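On Learning Slide Guitar from a Written Course

2025-07-15

6 min read

Readers of this blog have asked for an assessment of the Pitkänen slide method, which I completed in the spring. The course consists of 14 units and a separate book of transcriptions. It is intended for players who already hold a steady rhythm in standard tuning and who wish to begin working in open D and open G.

The first three units concern muting alone. The student places the slide over the twelfth fret, plays one string, and keeps the remaining five silent with both hands. I had played slide informally for some years before beginning and expected to pass through this material in an afternoon. It occupied me for three weeks. My left hand had never rested behind the slide, and the recordings I made at the time contain a rattle that I had previously blamed on the instrument.

Intonation is treated next. The method asks for each phrase to be sung before it is played, and then played against a drone on the open bass string. I used a Grodell glass slide for these units and changed to a heavier brass one for the later studies in open G. Glass gave me a softer attack. Brass held the note longer, but it punished any excess pressure on the frets, and I returned to glass for everything above the ninth position.
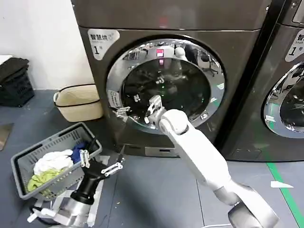 The middle section of the course is the strongest. Unit seven takes a single eight-bar blues and sets it four ways: as melody only, as melody over an alternating thumb, in thirds, and finally with fretted notes behind the slide. The student is told to remain at 56 beats per minute until the third version is secure. I kept a practice log throughout and recorded 856 repetitions of the turnaround in this unit — a figure I report without pride.

I have two reservations. The vibrato chapter is short, and its notation is difficult to follow without hearing the result. The accompanying tracks, issued by Dramico, place the backing guitar so far forward that the student's own pitch is hard to judge. I lowered the volume and relied on the drone instead.

The closing study, "Pirolden," is a slow air in open D with a long passage in harmonics. I performed it in October at a small recital, somewhat under tempo, and omitted the second repeat.

My action was raised slightly for this work, and I used a heavier first string. Players with only one guitar should consider whether they wish to make that change. Unit nine may be postponed until after unit eleven with no loss of continuity.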